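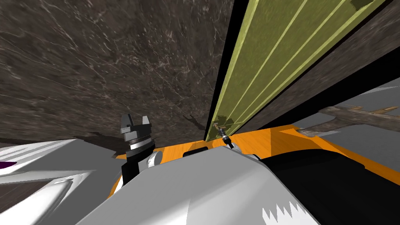 Start the wrist already turned, came the comment under my last entry, and then the operator won't run out of rotation halfway through the pull. Also, please stop letting both arms follow the controllers when only one has a job.

Good comment! I tried both things and the handle task feels completely different. March 2020 is going down as the month I learned to like doors.

Setup: same simulated house, bathroom door, two-armed robot, remote control through the Zika hand controllers. Motion scale is 40 percent for the approach and back to full for the swing. I start with the right wrist pre-rotated and the left arm held wherever I leave it, usually out over the bathroom floor. Recorded 80 demos in one sitting, which puts the set at 198 with the older ones. I threw out four where I'd bumped the controller putting it down.

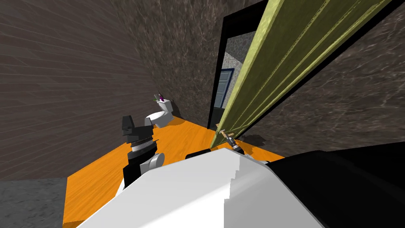

**Rocío Beltrán**, teleoperation lead

The part I'm most excited about is the lever. It's small and low down, and I used to come at it straight on and then fight for a grip. Now I bring the fingertip in beside it, stop for a beat, and let the door's own arc tell me where the hand should go (the Ueda plugin draws the arc in the headset, so lovely). My pulls have gone from a zigzag to one long curve, and the plots of the wrist path are a joy to look at.

Things still bugging me:

- The base. If I park too close, the door wants the same space as the body. Try a few starts farther back.
- Pauses. I stop before contact every single time, and the Sarkoda trainer may just learn to stand there. Trim some, keep some, compare.
- Gripper view is dark when the wrist is tilted over. Ask Grarner if we can add a light on that side.

Whoever takes the next session – please use the left hand for at least part of it. All my demos are right-handed so far. Files are in the door folder, notes on each run in the sheet next to them. First training run in April, can't wait!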